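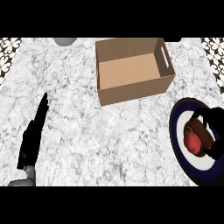 The box on the worktop

The ferry to Talldale left at six and I was on the quay by five, with a bag and a cardboard box tied up with garden string. There was one other person waiting, a woman in a green coat, and she asked me what was in it.

"Plates," I said. "My aunt's."

She nodded and went back to her newspaper.

My aunt had lived in Pomare for most of her life and never liked it. She was born in Talldale, in the house behind the chapel, and left when the slate works closed. She took the plates with her, thirteen of them. There had been more at one time. In Pomare they stayed on the top shelf and we ate off the ordinary ones.

In August she went into the home at Nenness, and she told me to take the plates back. I asked who to. She said whoever was in the house.

"They might not want them," I said.

"Then they can say so."

The crossing was rough as far as the point and then it settled. I kept the box between my feet. The woman in the green coat slept with her mouth open. When we came in past the harbour wall it was getting light, and a man in a Ditell van was unloading bread outside the shop. I asked him the way to the chapel. He pointed up the hill - it was the only road there was.

The house had been painted yellow. A boy of maybe ten opened the door, and then his father came, still in his slippers. I explained about my aunt. I could hear myself going on too long. He listened to all of it and then stood back to let me in.

He cut the string with a bread knife. He took out the top plate, unwrapped it and turned it over to look at the back.

"We've got three of these," he said. "They were in the cellar when we came."

He went and fetched one. It was the same blue rim, with a chip out of it. He put the two side by side on the table and the boy put his finger in the chip.

I had toast and tea off one of my aunt's plates. It was the first time I had ever eaten from one. Then I walked back down to wait for the boat, and rang the home from the quay, but she was having her bath and they told me to try again at two.

Last updated: Sunday

More short fiction
The Lamp Room
306 Steps
A Coat for Nenness
What the Tide Table Said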